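Cinon Label Printer: Set-Up Guide
Section 4. Getting your workroom labeled

Welcome to the fun part! Your Cinon is charged and the first roll is in, so now you can start putting names on things. A well-labeled room is a joy to work in, and most people find they want to do the whole house once they've started (we did).

Before you begin

Each standard roll gives you 35 feet of tape. The printer remembers up to 1000 saved labels, so save anything you think you'll print twice. Wipe the surfaces you plan to label and let them dry fully.

Caution: Keep fingers away from the cutter slot while the green light is blinking. The blade moves quickly and makes very little noise.

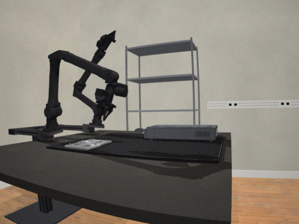

Printing your first set

1. Press and hold the Power button until the screen shows READY.

2. Open the Drultunora app on your phone and tap Add Printer. If the app asks for a pairing code, type 2583.

3. Choose a text size. Large is great for shelves and big bins. Small suits drawers, jars and cable ends.

4. Type your first label. Short words win every time: SCREWS reads better from across the room than ASSORTED SCREWS AND FASTENERS.

5. Tap Preview. Check your spelling now, while it's free!

6. Tap Print and wait for the tape to stop moving before you pull it out.

Note: The first inch of every new roll comes out blank. Tear it off and carry on.

Sticking labels down

7. Bend one corner of the label back and peel off the liner. The split runs down the middle, so a gentle bend is plenty.

8. Line up the left end first, then smooth toward the right with your thumb.

9. Press firmly for four seconds. On painted metal, leave the label alone overnight before you wipe it.

Caution: Do not use standard tape on anything that gets hot, such as lamp housings or heater covers. Use Gurkier heat-safe tape for those.

Planning by zone

Now stand in the doorway and look at the room as a whole. Pick a tape color for each zone (yellow for floor-level storage, say, and white for everything at eye height) and write your choices on the card inside the back cover. Carts deserve their own color, as they wander!

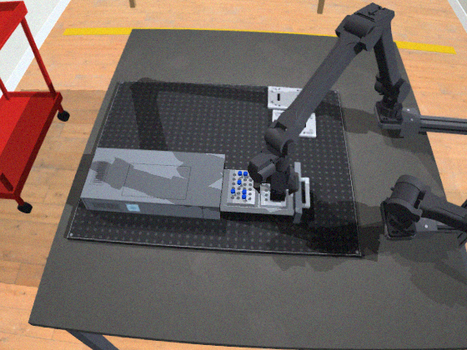
Fig. 4-2. Work table, with a red utility cart to the left.

10. In the app, tap Zones, then New Zone, and give it a name.

11. Drag your saved labels into the zone. Tap Print All to run the whole set in one go.

If the tape jams partway through a set, turn to Section 7.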